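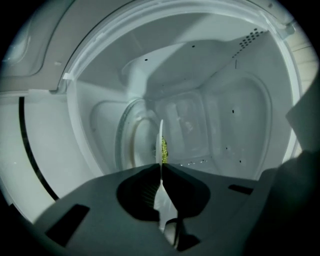 Les deux doigts de la pince dans un four à micro-ondes, devant une assiette blanche.

Comment apprend-on à un robot à ranger une assiette ?

Sortir une assiette du micro-ondes te paraît facile. Tu la prends par le bord, tu la gardes bien à plat et tu la poses sur la table. Pour un robot, c'est un exercice difficile : les parois sont proches, l'assiette peut glisser et la nourriture peut tomber.

Une équipe du laboratoire Collberg, à Cloduvthorpe, étudie ce problème. Son projet s'appelle Plillo. Il est dirigé par Čestmír Mikuš.

Montrer au lieu d'expliquer

On pourrait écrire tous les mouvements du robot dans un programme : avance, ferme les doigts, recule. Mais si l'assiette est un peu plus à gauche que prévu, le programme se trompe.

L'équipe fait autrement. Une personne tient dans sa main une pince à deux doigts, semblable à celle du robot. Elle s'en sert pour faire des gestes de tous les jours. Une caméra fixée sur la pince filme ce qui se trouve devant les doigts. Chaque geste enregistré s'appelle une démonstration.

Un ordinateur étudie ensuite les démonstrations. Il cherche le lien entre ce que voit la caméra et la façon dont la pince bouge. On appelle cela l'apprentissage par imitation.

Pourquoi faut-il autant d'exemples ?

Les assiettes n'ont pas toutes la même taille, et les cuisines ne se ressemblent pas. Pour Plillo, les chercheurs ont réuni presque 3000 démonstrations, faites dans 45 cuisines. Parfois l'assiette est vide, parfois il reste des petits grains jaune-vert dessus – le robot doit apprendre à se débrouiller dans les deux cas.

« Au début, nous avions filmé une seule cuisine, raconte Kvido Baláž, qui prépare les essais. Dès qu'on changeait de pièce, le robot ratait l'assiette. »

Et le résultat ?

En février, le robot a été testé dans des cuisines qu'il n'avait jamais vues. Il a réussi 187 essais. Les erreurs venaient surtout des assiettes très penchées : les doigts se fermaient trop tôt, à côté du bord. L'équipe enregistre maintenant d'autres démonstrations avec des assiettes dans cette position.

Mots à retenir
Pince : l'outil qui sert de main au robot.
Démonstration : un geste montré par une personne et enregistré.
Imitation : apprendre en copiant ce que fait quelqu'un d'autre.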